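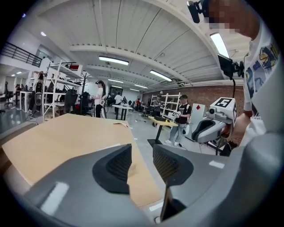

If you've just bought an old van with the idea of turning it into something you can sleep in, the cupboards are where most of your patience will go, so I thought I'd set down a few things we learned in ours. We bought it in September with far too many miles on it, and my brother-in-law Emil kindly lent us his driveway for the winter. Do all your marking out on a proper flat surface at a sensible height, a light wooden tabletop is lovely for it as pencil lines show up so well, and keep the van floor for fitting only. My knees still remember the first cupboard, which I did the other way round!

September
By Liesl Rainer
2 min read
Search this site Go

Vans are never square. Ours leans in 27 mm between the floor and the window line, so cut a cardboard template for every panel and write on it which way is up (I didn't, twice). Old cereal boxes taped together do very well.

Fit push-button catches on anything that opens towards the aisle. Magnets are fine until the first roundabout, and then you have lentils in the footwell.

Go round all the screws again after the first 100 miles and once more before a long trip. I keep a stubby screwdriver in the door pocket for this, along with a rag and the tin opener, which lives there for no good reason.

Line the shelves with that rubbery matting off the roll. Ours took 16 strips, cut with kitchen scissors, and the rattling from the plates dropped away so much that we could hear the back door seal whistling instead. That's a job for the spring, I think, once Emil wants his driveway back.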